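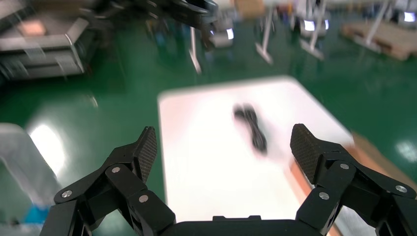 Wrist cam, arm moving, jaws open. Fingers hold up, everything past them smears.

Aug 26, 2025
Greltlow cell, gripper + wrist cam comparison, second go

Main job today: decide if the wrist camera is any use while the arm is travelling, or only when it's parked. Also the new textured pads vs the plain ones we had on in the spring.

Camera first. Default exposure on the Wonberg controller is set to auto and it goes long when the arm points away from the lamps. Result is as above — pads and screw heads fine, white table top and the small black thing on it are a streak. Can tell something dark is there and that it lies on the diagonal. Could not tell you which end is which, looks like a coiled cable but I wouldn't pick off that. Floor glare doesn't help either, big white patch left side, the auto exposure probably hunts on it. Need to mask that corner or lock the thing.

Tried locking exposure by hand. Shorter = sharper but grainy, and the detector then starts missing dark parts on the pads' own shadow side. Middle setting is liveable at 40 percent speed. At 70 percent it's hopeless again, didn't bother going higher. Logged both runs under the Loureiro folder, NOT the shared one, shared one is full.

So for now: stop, settle, grab frame, then go. Costs us some 200 ms a pick. Annoying but the old fixed overhead camera had its own troubles (arm blocks its own view right when you want it) and I'd still take the wrist one.

Pads. Crosshatch ones grip far better on the card and on the smooth plastic lids. Plain pads let the lids turn in the jaws, these don't. On cable bundles not much in it, both sets fine if you come in square across the bundle, both poor if you come in along it. Which is why the angle matters, which is why the blur matters, see above.

Did 6 lifts per pad set on each part, not enough to say anything clever. Want a proper long run before we tell Diverholm to order more.

Linkage: slight play in the right hand finger, felt by hand with power off. Left is tight. Might be a pivot pin, might be that I did the screws up unevenly when the pads went on. Retightened all, play is less but still there. Mark the pin with paint pen and look again tomorow.

Also the palm sits in the bottom of the view the whole time. Harmless but the detector called the little step in the middle of it a part twice. Cropped the bottom strip, no more false hits. Crop values are in the config, comment says why.

Things left:
- lock exposure at start up, not from the menu every time
- ask Wonberg if trigger can be tied to arm-at-rest signal, manual says yes, menu says no
- light ring? there's room for a small one but it wil shine back off the floor
- spare pads, last box opened
- rerun cables with matt black tape flag on one end

Left arm parked at home, air off. Plain pads in the tin on the shelf if anybody wants to swap back.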